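Ticket 116 – Etikettendrucker Predier druckt versetzt
Status: in Beobachtung
Gemeldet von: Mohandas Lobo, Versand
Eröffnet: 26. Juli 2026

Fehlerbild: Der Predier am Packplatz druckt die Adressetiketten nach unten versetzt. Die ersten sechs Etiketten einer Rolle sind in Ordnung, danach fehlt die letzte Zeile mit dem Barcode. Der Scanner von Proka liest sie dann nicht mehr.

Geprüft: Druckkopf gereinigt, Rolle neu eingelegt, Sensor kalibriert. Keine Änderung. Testdruck direkt am Gerät ist sauber, auch nach längerem Lauf. Der Fehler kommt also nur bei Aufträgen aus Surwood.

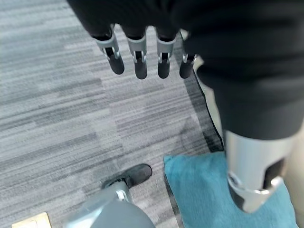

In Surwood war als Vorlage noch das alte Format von Chacko hinterlegt. Das Etikett ist dort 6 mm höher angelegt als auf den neuen Rollen. Vorlage umgestellt, Druckwarteschlange geleert, Dienst neu gestartet.

Rückmeldung Lobo: Versatz ist weg, aber der Druck ist jetzt sehr blass. Die Dunkelstufe stand nach der Umstellung wieder auf Werkseinstellung – hochgesetzt und in der Vorlage gespeichert. Barcodes werden gelesen.

Offen: Im Lager liegen noch 800 Etiketten im alten Format. Bitte nicht am Packplatz einlegen, sonst stimmt der Vorschub wieder nicht. Die Altvorlage bleibt bis September gesperrt im System und wird dann gelöscht.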